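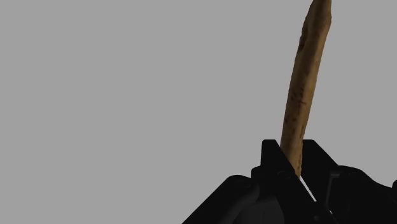 April 10, 2019

Maller house, attic stair and landing. Notes from the model bench and from the site visit, mostly so Snædís has them before she redraws the section.

Started with the stair. The existing flight comes up against the north gable and lands under the lowest part of the roof, so anyone over average height has to duck for the last two steps. In January we had it turning at the half landing and coming up under the ridge. I cut that version in card at 1:20 and it fits, but the turn takes the window on the lower landing, the only daylight that floor gets apart from the bathroom. Tried it three ways:

Version A, quarter turn at the bottom. Keeps the window. Headroom at the fifth riser is too tight once the floor build-up is added.

Version B, straight flight moved toward the chimney. Headroom is fine. Cuts through a joist we would like to leave alone, and the door to the back bedroom would open onto the first step.

Version C, quarter turn at the top with winders. Keeps the window and the joist. The winders are narrow at the inside post and need checking against code before we show this to anyone.

C is the one to carry on with. I glued it into the big model and left A and B in the tray under the bench. Please don't throw them out, the clients will ask why we dropped the straight one.

Site measurements. Went over with Christos Kouris in the morning. Ridge to top of existing joists is 1556 mm less than the survey drawing gives at the chimney end. I did not believe it and we measured again from the other side of the stack. Same result. The survey seems to have been taken to the underside of the main floor beam there, and whoever drew it up used that as the attic level. The gable end is correct. So the section in the current set is wrong for almost 2 m of its length and every rafter drawn in that part needs to move. Christos has marked up a print, it is in the flat file.

Rafters are sound where we could see them. One has an old repair, a length of timber bolted alongside, with bolts rusted but tight. The engineer should look at it. Insulation between rafters is patchy and there is none at all behind the knee wall on the east side.

Knee wall. The clients want storage along the whole east side. I would sooner open it in the middle and put a low bench there, under the roof window, and keep cupboards at both ends. It loses some volume but the room reads wider, and nobody can reach the back of a cupboard that deep anyway. Mocked up both in the model with loose pieces. With the bench in, you can see the full slope of the roof from the top of the stair. Snædís Ragnarsson looked at it after lunch and agreed about the bench, but thinks the cupboard doors should run the same height as the bench back so there is one line all the way along. Tried it with a strip of card and she is right. Needs drawing properly.

Roof windows. Two sizes quoted by Salcedo. The larger one needs a rafter trimmed, the smaller goes between existing rafters with 30 mm to spare. Price difference is small but the trimming is extra and is not in their figure. Asked them for a number that includes it. Dridura have not answered on the flashing for slate. Try them by phone.

Flooring. The Skeduvel boards came, sample pack only. The oiled one scratched when I dragged the steel rule over it and the scratch rubbed out with a cloth. The lacquered one scratched and stayed scratched. Both are on the shelf by the sink, labeled on the back.

Job number for all of this is 177. Some of the January drawings went out under the old number, so check the title block before reissuing.

To do:
Redraw long section from Christos's print
Winder widths, inside post, check against code
Photos of the bolted rafter to the engineer
Chase Salcedo and Dridura
Bench and cupboard elevation, one line through
More 2 mm card, we are on the last sheet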